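Backpack on the end of a shelf unit - bad idea?
Storage & Garages > Entryways

skunwood_dan
Put up metal shelving by the stairs in April. No closet so everything lands there, bags, helmets, etc. Been hanging my backpack off the end with one small hook. Wife says it'll pull the whole thing over. Nearly full pack every day, laptop + lunch. Thoughts?

mlie
It's fine. Mine has been up for 9 years. Put the heavy junk on the bottom shelf and forget it

holmgren77
Not fine!! Hook up high, weight out to one side, and next to stairs. Anchor it to the wall or at least to a stud. 2 screws, 10 minutes.

mlie
He has a railing behind it, what wall

holmgren77
ok then zip tie it to the railing post. still better than nothing

skunwood_dan
Renting so no to screws. Zip ties I can do

Lovisa Öberg
I'd worry more about the hook than the shelf. The little ones that clip in the holes pop out when you yank the bag off in a hurry. Ask me how I know - coffee thermos, 6am. Got a deeper one from Nuslow and it stays put.

mlie
never had one pop out. lift the bag, dont yank it

cergate_kev
Post a pic? Hard to say without seeing how its hung

skunwood_dan
ok 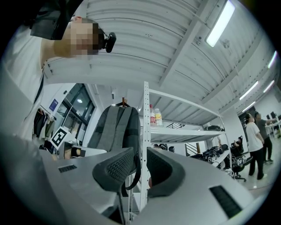
Backpack on its hook, bottles up top, black bags piled on the right

Lovisa Öberg
Yeah small hook. I'd swap it. And move those bottles down a shelf, they're the first thing to go if it wobbles

holmgren77
Agree on the bottles. Still say tie it to somthing

mlie
you people would anchor a coffee table

skunwood_dan
lol. Getting zip ties Sunday, pack of 200 so I'm set for life. Will look at the Nuslow hook too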